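Encimera compacta Teltex 300: análisis tras una temporada de uso

La Teltex 300 es una superficie de trabajo para cocinas pequeñas que Foltik distribuye en módulos cortados a medida. La hemos tenido montada en un rincón en L, con fregadero bajo encimera y placa de inducción, y la hemos comparado con el laminado de gama media que ocupaba antes el mismo hueco.

Material y montaje

El tablero es un compacto fenólico de 12 mm, con canto visto negro y acabado mate. Pesa bastante más que un aglomerado del mismo largo, de modo que el módulo principal se maneja entre 2 personas. La unión en esquina se resuelve con tres tornillos de tracción y un cordón de adhesivo bicomponente incluido en la caja. El fresado venía limpio; la planitud, correcta en todo el largo salvo una ligera flecha junto al fregadero, corregida calzando el mueble bajo.

Las instrucciones son escuetas. No indican el par de apriete de los tornillos de unión ni el tiempo de curado del adhesivo antes de cargar la superficie. Esperamos al día siguiente.

Comportamiento en uso

Calor: una cazuela recién retirada del fuego, apoyada tres minutos, no dejó marca. El fabricante desaconseja hacerlo de forma habitual.

Manchas: café, vino tinto y cúrcuma salen con agua y jabón neutro si se limpian en el momento. La cúrcuma de una noche entera exigió bicarbonato y dejó un cerco apenas perceptible a contraluz.

Rayado: es el punto débil. El acabado mate acusa el arrastre de cerámica sin esmaltar en la base, con trazos claros que no desaparecen al limpiar. Conviene levantar los platos al moverlos. 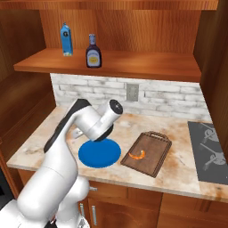 Plato azul en un rincón de cocina. Imagen generada por ordenador.

Huellas: visibles en el tono grafito, poco en el arena. El Simiyu, tercer color del catálogo, no lo hemos probado.

Precio y alternativas

El módulo de esquina con la referencia 2584 cuesta 300 euros sin transporte ni mecanizado del hueco de la placa. La alternativa directa es la serie Flelteo, más gruesa y con canto biselado, que resiste mejor el roce pero obliga a cambiar el zócalo trasero.

A favor: resistencia al calor y a la humedad, canto sin chapar, fresado preciso.
En contra: rayado superficial, documentación incompleta, peso.

Valoración: recomendable para cocinas de uso diario en tonos claros. En grafito, mejor pedir antes una muestra y probarla con la vajilla propia.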